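Two-arm plate stacking: bench tips from the shared workshop

These notes cover the Podell cell, the two-arm table we built at Malabanan. The task is sorting and stacking shallow plates and petri dishes.

1. Finger closure
Close the fingers fully before teaching any pick height, and zero the jaw position there. Check the tips over a plate, well clear of the rim. Set the closing speed to 60 mm/s or less - thin rims flex above that.

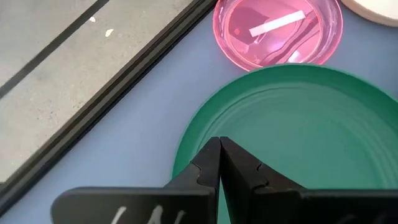

Fingers closed over the green plate.

2. Stack order
Stack by footprint, widest at the bottom. Small offsets add up, so re-measure the top plate before each place and correct the target. We allow 5 mm of drift over the whole stack. Keep slack cable clear of the drop path.
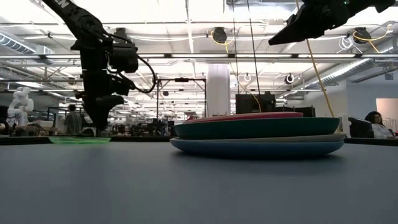

Shirley Gagnon wrote in to say that 5 mm is generous for dishes with a raised rim, and that on the Flurine build she re-centres after every second plate. We have not tried it.

3. Table layout
Spread the dishes so each arm has its own side, with a shared zone in the middle. Plates that touch should be separated by hand before a run. Leave the near half of the table free for the stack.
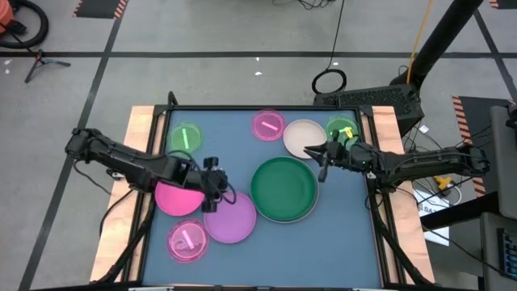
4. Strips in dishes
Pick strips near one end, with the jaws square to the long side. Drop the grip force to 11 per cent and wait 300 ms before lifting. When both arms work over the same dish, park one high and move the other.
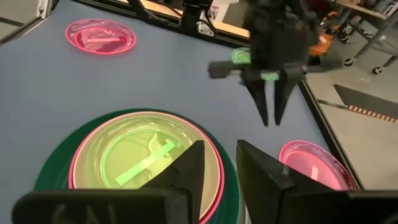 The parking height is set in the Clemora config file, one value per arm. Restart the controller after editing it - a reload keeps the old value.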